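Student Project Report: Running a Pop-Up Dining Room in Wastley

For our hospitality unit we took over the dining room at the Stullosmont guesthouse for 2 nights and served a set menu of three courses to 18 guests each night. We had been planning it since December, and I think it's fair to say we all grew rather fond of the place — and of its temperamental oven.

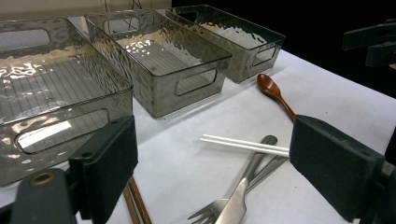
Ruth Parsons felt the gap between the soup and the main was too long on opening night, and she would happily have traded the palate cleanser for a warmer plate. Oluf Thorlacius disagreed and told us the slow pace was his favourite part of the evening.

We took both views to heart and dropped the cleanser for the second sitting, on Feb 22, 2020.
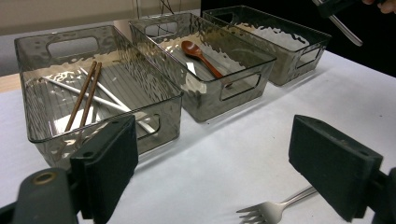
Our menu leaned on noodles and dumplings, so table settings took more thought than we'd expected. Most guests wanted a fork as well, and a few wanted nothing else. Brown wooden chopsticks, like the two lying in the left-hand bin, suited the colours of the room nicely, and I would choose them again. Bookings went through Akolgo, and more than 3 parties asked if we'd be back next year.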